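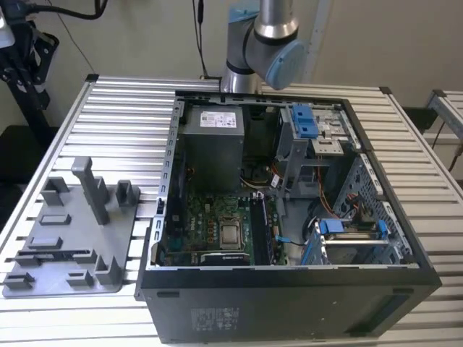 When our refurbishing shop at Torance agreed to bring a robot arm onto the disassembly line in February, the notice to staff was two paragraphs long. It covered the schedule, the safety briefing and the name of the project, Iltari. It did not cover what most of us wanted to know, and I have been asked by several colleagues to set down my own view of the matter.

I have worked at the benches for 20 years. A retired office desktop reaches us with its service life behind it, and the work is to open the case, take out what can be used again and sort the rest. In a busy week the shop receives up to 200 units. The work is steady, it is hard on the wrists and thumbs, and it has always been learned by standing next to someone who already knew it.

Under the present arrangement, two benches are assigned to Iltari. Staff on those benches prepare the computers, check the fixture plate and remain responsible for any part that leaves the case. The arm is given the repeated motions inside the tower, with memory modules first on the list. Memory is a sensible place to begin. The modules sit in a known position on each model, and the latches have to be handled with care – a bent contact means the board is scrapped. 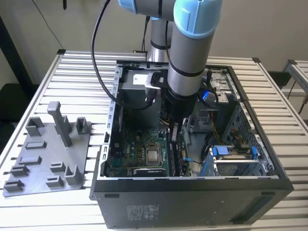
Arnel Samonte wrote to me after reading a draft of this post that he has no quarrel with the arm, but that his day now has more waiting in it and less handling, and that he would like the job title and the pay grade to reflect the checking he is asked to do. I consider this a fair request. Judging whether a part is fit for reuse is skilled work, and our grades were written for people who turned screws.

Training is the second concern. Each person on the two benches received 30 hours of instruction from Claris, the firm that set up the equipment. The remaining staff have received none. Tsai, our smaller site, has asked to send people as well, and no date has been given. I would ask management to publish a training list before any further bench is converted.

The grade review is open for written comments at both sites. Mine has been submitted, and a copy is available at the front desk.

Apr 15, 2022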